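Back from Skaddale, shoes off, feet up. Chih-ming Tse had been promising me all June that this one would change my mind about kitchen robots. I went. My mind is where I left it.

The Trivik people were nice enough. There was a talk first, with a chart, and the figure they kept returning to was 1,012 practice runs. Fine. I have made far more cups of tea than that and no one has put me on a chart. What I wanted to know was whether it could do the whole job in my kitchen, with the mail on the counter and the drawer that sticks, and the answer was a lot of words about next year.

I asked how many chores it can do start to finish with no help. Three, the man said, then he said it depends what you call a chore. Chih-ming laughed at that – I didn't.

What gets me is how much of housework is the bit nobody writes down. You pick up the kettle, sure. You also notice the counter needs a wipe, and you wipe it without deciding to.

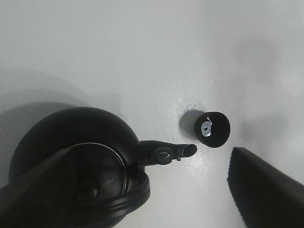 Chih-ming says I'd have said the same about dishwashers. Maybe. But a dishwasher stays in its box and I still load it myself, so I don't see how that helps his case. He wants to go to the Prolach one next. I said I'd think about it. Must call about the drawer tomorrow.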